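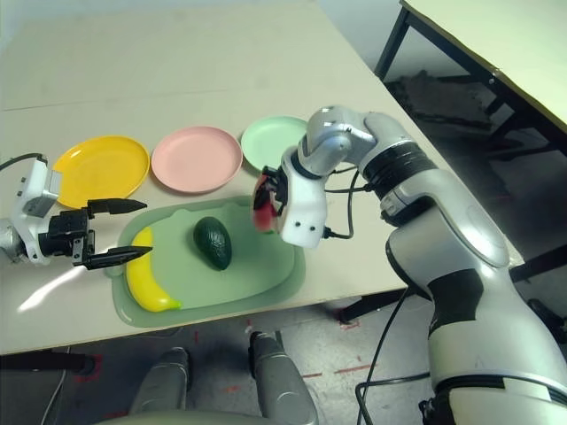
Banana and avocado on the green tray, with the yellow, pink and mint plates lined up behind.

I have been wanting to write about play food for ages and I keep putting it off because every time I sit down to do it I end up on the floor sorting the play food instead. So now it's after nine at night, the tea is made, and I'm doing it!

If you've been reading for a while you know I have a bit of a thing for pretend groceries. It started with a crate my aunt kept under her stairs, the kind with a rope handle, and in it was everything you could want at age six: a ham, a lobster with one claw, a fried egg that had gone gray from being loved so much. I would set up a restaurant in the hallway and nobody could get to the bathroom without ordering. I have never really gotten over it. When my niece and nephew got big enough to be handed a plastic carrot without eating the whole thing, I was ready. I may have been more ready than they were.

They're 2 and 3 now, and over August we pretty much lived at the snack table, so I want to tell you what I've learned about which pieces are worth having and how to set them out so that small people will play with them for longer than four minutes.

Fewer pieces, out on the table

My big mistake at the beginning was the bin. I had bought a huge mixed lot (secondhand, more on that below) and I put it all in one bin because it looked so abundant and wonderful. What happens with a bin is that it gets tipped over, and then you've got a floor covered in tiny croissants and two children who have already left the room. I did this more times than I want to admit.

What changed it for me was my friend Nuria Asfaw coming over one afternoon. She runs a toddler room, so she has seen a lot of bins. She picked out a few fruits, put them on a tray, set some plates next to it, and put everything else back in the closet. That was the whole setup. My nephew played with it until supper. I could not believe it, I had been hauling out the entire supermarket every day!

So now I do it her way. A tray, a short row of plates, a few things to eat. The tray is where the food lives and the plates are where the food goes, and even a two-year-old gets that right away without anybody explaining it. You put the banana on the yellow plate, then you decide the yellow plate is boring and you put it on the pink one. Then you feed it to the adult, who has to make the noise. Then back to the tray. It sounds like nothing and it is the best half hour of my day.

The banana

Let me talk about the banana. A good play banana is hard to find and I will defend that statement to anyone. A lot of them are too straight, or they're that flat mustard color, or they have a peel that comes off in sections with Velcro and then you have the peel in one room and the banana in another. I like a one-piece banana with a proper curve, nice and glossy, and I love it when the tip goes a little green. That green is what makes me want to put it in a bowl on the counter and wait a couple of days. It also works as a telephone, obviously. Ours has taken a great many calls.

The avocado

My favorite! I know it's only an avocado. But feel one of the bumpy ones sometime, they get the skin so right. Dark, dark green, so dark it's nearly black in some lights, and all those little bumps that kids can't stop running their thumbs over. My niece calls it "the dinosaur egg" and will not be corrected, and since it's egg-shaped and knobbly I can't say she's wrong. It has been sat on to keep it warm. It has been tucked in under a washcloth. We've had very few actual avocado lunches out of it.

If you only buy one piece of play food for a child who likes to touch everything, I'd get an avocado or a pineapple. Something with a texture. The smooth apples and tomatoes are pretty, but they get passed over at our house every single time, and they roll off the table besides.
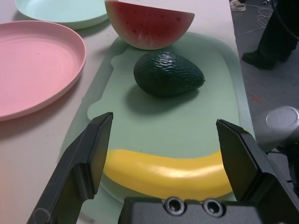
Watermelon slice at the top of the tray, avocado in the middle, banana lying below.

The watermelon

I went back and forth on watermelon. You can get it as a wedge or as a half-round slice, and for a long time I was a wedge person, because the wedge is how I ate it growing up, out on my grandmother's back steps with the juice running down to my elbows. But the half-round has won me over. You get the whole picture of a watermelon in it: the red with the black seeds dotted through, then the white band, then the thin green rind. It's so cheerful. It looks like the watermelon in every picture book, so the little ones know it at once and yell the word at you, or the part of the word they've got. ("Mellow," in our case. "MELLOW!")

It's also a boat, a smile you hold up in front of your own mouth, and a hat for the dinosaur egg.

Trays and plates

I used to use a baking sheet for a tray and it was fine, but the noise! Metal plus plastic fruit plus a three-year-old with strong feelings is a lot to take before breakfast. A plastic one is so much quieter. What you want is a bit of a lip around the outside, nothing tall, just enough to stop a runaway grape. Rounded corners too, please, for everybody's shins when the tray gets carried. And I've gotten very fond of green for it. Yellow and red look wonderful on a pale green background, the fruit just about jumps up at you.

For plates I say go for the plain colored plastic ones with a rim, a different color for each if you can. Mint and pink and yellow together make me so happy, it's like a sherbet counter. There's a practical side as well. With different colors you get a game for free. "Can the banana go on the pink plate?" "Who's eating off the green one?" My nephew is just getting his colors and we did more with three plates than we ever did with the flash cards, which are behind the couch now and can stay there.

Don't go too small, either. Dollhouse-size plates are darling but a toddler wants a plate that can hold a whole banana with room to spare, and wants to carry it in two hands like a waiter.

Where to find it

People ask me this a lot in the comments, so here goes.

My best hunting ground is Palacios, the secondhand place two streets down from the bakery. It's run by Valeriano Paredes, and he puts a box of play food by the register where it's exactly at stroller height, which I think is very shrewd. You pay by the handful. I've had a whole cheese out of that box, and a string of sausages I still think about. The big mixed lot I mentioned came from there too. The sticker on the lid said 1598, which was just his stock number, and I liked it so much I left it on.

For new things I've had good luck with Brelimo, who do single pieces, so you can get one lemon if it's one lemon you need. The Mirkum sets are nice and chunky but they lean heavily on the fast food side and I found we ended up with a lot of fries. Brostar makes a bread basket that I gave as a birthday present and then wanted back. I bought all of these with my own money, I should say. Nobody at any of these places knows I exist, apart from Valeriano, and he thinks I have many more children to shop for than I do.

If you have old pieces in a basement or an attic, go and dig them out! I have a few from around the year 2000 that have held up beautifully, brighter than some of the new stuff. Check them over for cracks and for anything small that could come loose, and if a piece has a squeaker or a hole in it where water might have gotten in, I'd let that one go.

Washing

Warm water, dish soap, an old toothbrush for the bumpy ones. I do it in the evening while something's on the radio and I find it very soothing, a sink full of fruit. Lay everything on a dish towel and leave it overnight. I don't put ours in the dishwasher after what happened to the pear.

Swapping things out

We change the tray about every week. I say "we" but it's me, after bedtime, with the closet door open, having a lovely time. I leave one favorite in (the avocado, always the avocado, there would be an uprising) and trade the rest. Last time it was a lemon and a slice of toast. I've done an all-green tray and an all-round-things tray. The all-round-things tray was a disaster, see above about rolling.

Next I want to try a soup week, with a real ladle and a pot with a lid, and maybe some big wooden beads for the beans if I can talk myself into picking up beans. If any of you have done soup with the under-fours, please tell me how it went and what you used for broth. I've been thinking blue scarf. My sister says blue soup is wrong, and I've told her she's welcome to bring a brown one.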